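About Stullex

Stullex is a small music magazine and listening club based in Istemthorpe, and we have been writing about records, gigs and the people who love them for longer than any of us quite expected. If you have found your way to this page from a review, or because a friend pushed a copy into your hands at a concert, then hello, and thank you for stopping by!

The whole thing began with an argument. Elibariki Laizer and Demetrius Alcantara had been to see the same band on the same night, stood next to each other the entire time, and came away with completely different ideas of what they had heard. They carried on about it by letter (proper letters, with stamps) and when the pile got thick enough they photocopied the lot, stapled it together and left it on the counter at Hutapea, the record shop on the corner of the market square. It was all gone by the weekend, and people were asking when the next one would be out.

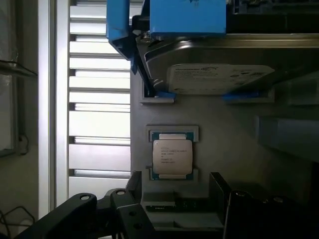 Inside a computer chassis.

We still leave a stack on that same counter, although the staples have improved. Each issue has a long piece about one album, a good many shorter reviews, a letters section that is usually the first thing people turn to, and a page we call First Listen, where somebody puts on a record they have never heard and writes down what they think as it plays. No going back to tidy it up afterwards, that's the rule. Some of our best writing has come out of that page, and also some of our most embarrassing — Demetrius once gave up on an album halfway through the second song and has since bought it on three different formats.

We are fans first, and we would like to keep it that way. We buy most of what we review, and when a label or an artist sends us something we say so at the foot of the piece. We cover pop, folk, gospel, dance music, film scores and whatever it is that Kamarul Simanjuntak listens to on the night bus. We don't give stars or marks out of ten. We did try it for 2 issues and spent so long squabbling over the numbers that the writing suffered.

The team has grown over the years. Elibariki edits the magazine and answers most of the post. Tirta Latuheru looks after the live pages and knows which door to use at just about every venue in the county. Afiq Menon runs the listening club, which meets upstairs at Hutapea, and he would want me to tell you that new faces are always welcome and that there is cake. Kamarul designs the covers and keeps this website going. Beyond the five of us there are 14 regular contributors, among them a dinner lady, a retired organ tuner and a pair of sisters who only ever review together.

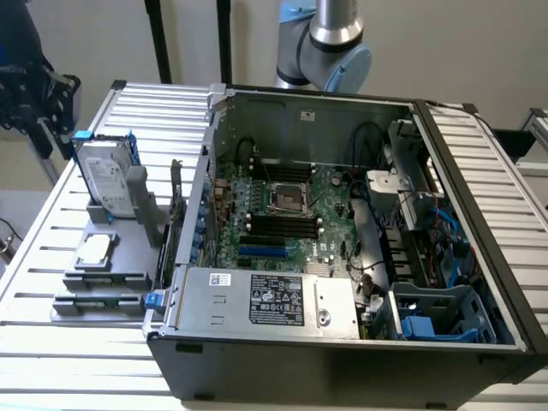 Computer tower with the side panel off.

In July we put on Flomis, our summer get-together in the meadow behind the church hall, with local bands in the afternoon and a great big shared playlist once it gets dark. It started out as a picnic and really it still is one, only with a stage at one end. Children come in free, dogs are fine on a lead, and if you play an instrument and fancy a slot then do write to Tirta early in the year, as the list fills up faster than you'd think.

We are always pleased to hear from new writers. You needn't have been published before and you needn't know anything about chords or time signatures. Send us a page or so about a song you can't leave alone, and tell us where you were when you first heard it. Elibariki reads everything that comes in and does reply, though it can take him a little while when an issue is going to print.

Back issues are kept at the shop, and subscriptions can be started from any issue you like.

Page last updated March 8, 2021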